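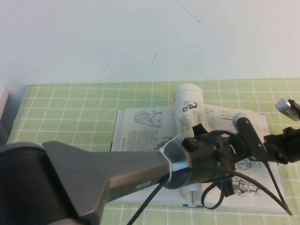 4.2 Why people keep the paper

I went into this part of the study expecting a dull answer. People keep printed service books out of habit, I thought, the same way they keep the cord for a phone they threw out years ago. By the time I'd finished coding the Horkville interviews I'd changed my mind, and so had Radwa Mahrous, who did the second round of coding and disagreed with me on a good number of the early transcripts (we sorted most of it out over the phone, and the rest is in the appendix).

We had 173 households in the sample. The question that got people talking was a very plain one: "Where is the book for your pump, and when did you last open it?" A few laughed. Several walked off mid-interview to fetch it, which played havoc with my recordings but gave us some of the best material we have. I'd tell anyone doing similar work to ask for the object early and let people turn the pages while they talk.

What came through first was the writing in the margins. Owners treat the book as a logbook, and the logbook often outlives the machine. One man had kept the Dekker handbook for a pump he sold before his kids were born, as it was the only place he'd written down the depth of his bore. Another family had three sets of handwriting in theirs and could tell me whose was whose. None of this shows up in the library literature, where a manual without its machine tends to get filed as a duplicate or tossed.

The second thing was layout, and here I have to eat some of my words from Section 2. I'd argued there that small, crowded type puts people off. Figure 4 is a fair picture of the kind of page I had in mind, with a line drawing near the top and a dense block of small print in columns underneath. I find pages like that a slog. Plenty of our participants didn't, or said they didn't, and when I asked how they got through the text they told me they mostly skip it. They find the drawing, match it to what's in their hands, and drop down into the print only when a part doesn't look right. Raimo Vainio calls this "reading from the picture down" in his notes on the pilot, and I've borrowed the phrase.

Reading from the picture down has a cost. Safety notes are nearly always set in the text, and in the older Serico books they sit a page or more after the drawing they belong to. In the follow-up task, 20 participants were given a page they hadn't seen before and asked to talk through a seal change. Only 4 of them mentioned the warning about releasing pressure. I don't want to lean too hard on that – it was a kitchen-table exercise and nobody had a real pump in front of them – but it does fit with what people told us about their own habits.

Then there's the matter of digital copies. I assumed younger owners would prefer them, and some do. The usual complaint was about zooming: blow the drawing up enough to see the washer and you lose the number next to it. Aminu Akande, who ran the sessions in the northern half of the district, also heard a lot about greasy fingers and screens going to sleep at the wrong moment. He suggested we ask whether people print pages out, and I'm glad he did. Quite a few print the one sheet they need, take it to the shed and then fold it into the original book afterwards, so the paper copy gets fatter every year.

I'm less sure what to make of the families who keep a book and never open it. Mieke Maes thinks it works as a kind of insurance, and she may well be right, but our questions weren't built to get at that. The few direct answers we got were things like "it came with the place" or "Dad would ask". We've left those transcripts out of the counts in the next section and kept them together for a separate look, alongside the Illurov repair-shop interviews, where the same sort of comment turns up from the other side of the counter.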